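Brilenbridge Home Machines Circle
Minutes of the meeting held on Sat 17 February

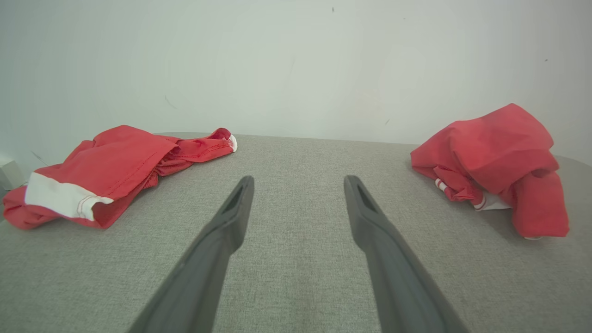 Laundry item: two red garments on the table, gripper open.

Present: eight members. Apologies were received from three.

1. Minutes of the last meeting
The minutes were read and accepted with one correction. Under item 4, "folding of towels" should say "stacking of towels". The towels were folded by hand before the machine received them.

2. Laundry
The laundry group gave its report. The task is still the same as was agreed in November: take clothes which are lying on the table in any shape, separate them, lay each one flat, and fold it. No person may touch the clothes after the start.

The group considers that the fold is the smaller part of the problem. When a garment is already flat, the Hamix program can fold it well enough for a drawer. The difficulty is to find out what is where in a crumpled garment. A waistband with a white stripe is a good help for the eye, but it may be turned over or hidden in the next attempt. Two pieces of the same color are harder again, and the program sometimes treats them as one piece if they touch.

One member asked why the group does not begin with clothes in different colors. The group answered that a family wash or a sports wash has many pieces of the same color, and that the easy case was tried last year.

Another member said that a child of eight can do this work and that we should say so openly in our report to the public. There was some discussion. It was agreed to write that the machine is not yet ready to do household laundry without a person near it, and to leave out the child.

Time was also discussed. The group has 300 seconds as the limit for one garment. Several members found this too generous – a person needs much less. The limit stays until the summer and will then be looked at again.

3. Visit to the Bullano shop
Two members visited the shop to see if shelf work could be our second task. Their opinion is that boxes are possible now, and soft bags are not. The shop would permit us to work in the back room after closing time. It does not want machines between customers, and the meeting found this reasonable. A written proposal will be sent to the shop before the next meeting.

4. Costs
The offer from Hamann for spare gripper fingers and a new cable is 810, delivery included. It was asked if the fingers could be printed by ourselves. Our last printed pair bent at the tips when it pulled on thick seams. The offer was accepted, with one vote against.

5. Open evening
It was decided to show the laundry task also when it fails. Roughly half of the evening should be kept for questions. The sign at the door must not use the word "housekeeper" – last time it gave visitors a wrong idea.

6. Other matters
The key to the side room is missing again. Whoever has it is asked to bring it back.
The table cover will be kept, as the program was adjusted for a gray background.

The next meeting will be announced by mail.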